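Safe work rules for a two-arm table cell
Student project report, Stetden, spring term

Our group had to write the house rules for the two-arm cell before the next class may use it. The old rule sheet had 148 lines and most students did not read it. We kept only the rules which we could check at the table, and we tested them during a dish rack task. 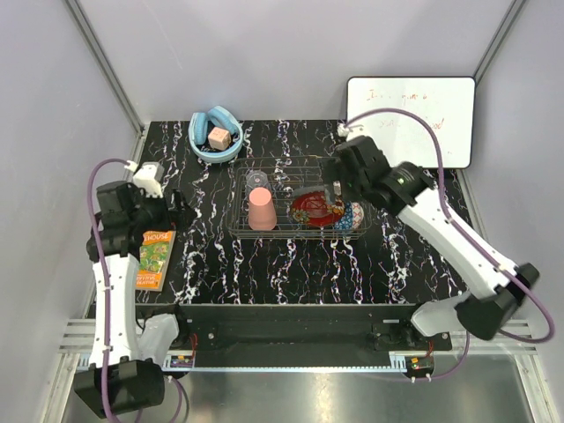
Marta Enriquez
Student, project Sona (rules and documentation)

The first rule is about reach. Both arms can come to the middle of the table, so only one gripper may be inside the rack at a time. The second is about speed. We set the limit to 500 mm per second for free movement, and lower near dishes. The third is about cables – they must have enough slack for the full turn of the wrist, and the operator checks this by hand before power is on.
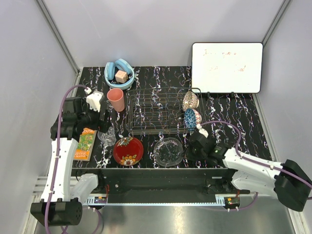 The rule on object placement took us the longest time. In the first version we wrote only "keep the table tidy", and every operator understood it differently. Now a dish outside the rack needs a clear space for the fingers on two sides. The red plate in front of the rack has the clear glass plate beside it, and for such a pair the sheet now says which dish is moved first. Of our 7 draft rules, 5 went to the Emness lab for comments in February.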